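Keys and Key Rings: notes for the second session
Home Basics evening course, Flestley

Hello again, and thank you for coming back after all that label-writing last time. These are my notes tidied up a bit, so if you were scribbling and missed something it should be in here somewhere. Ihor Pylypenko has asked for larger print next time and he shall have it.

We start with keys because everybody has too many of them. When I cleared out my aunt's house in Bondarchuk Road I found 48, and I could only match five to a door! The rest were in jam jars.

1. Get them on a table

Any table will do as long as it's pale and there's a bit of elbow room. A plastic garden one is fine, or a folding one, and scuffs and stains don't matter a jot. What you want is for a small silver key to show up against it. Put your bunch down near the edge you're sitting at, fob and lanyard and all, and have a good look before you undo anything.

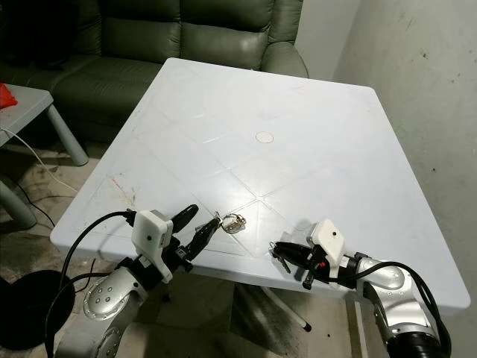
Now then, the questions I'd like you to ask of each key are dull ones. What does it open? When did I last use it? Does anyone else have a copy? Write the answers on a slip of paper as you go (I use the backs of envelopes). If you can't answer the first one, the key goes to one side, and please don't put it back on the ring "just for now". I know you. I do it too.

2. Split the bunch

Most of us carry one great lump of keys when two small sets would do. I keep house keys on one ring and everything else – shed, bike lock, my mother's back door – on another. Lay the two sets down with a bit of bare table between them, or they'll tangle again while you're hunting for the lid of the biscuit tin.

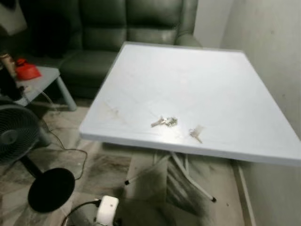 3. Taking keys off the ring

Split rings are horrid on the fingernails. Slide something thin and blunt into the gap, a teaspoon handle or an old butter knife, and feed the key round with your other hand. Nazar Lytvynenko showed us his trick with a staple remover, and it's much better than mine, so do try that if you have one in a drawer.

When you've finished, clear the table and run your hand over it, as little keys have a way of hiding under paper.
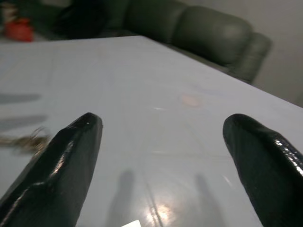

Mystery keys go in an envelope with the month written on it. Mine says August. Give them a year, and ask the family before you throw any out.

For next time: bring one drawer's worth of odds and ends in a carrier bag, and a pencil.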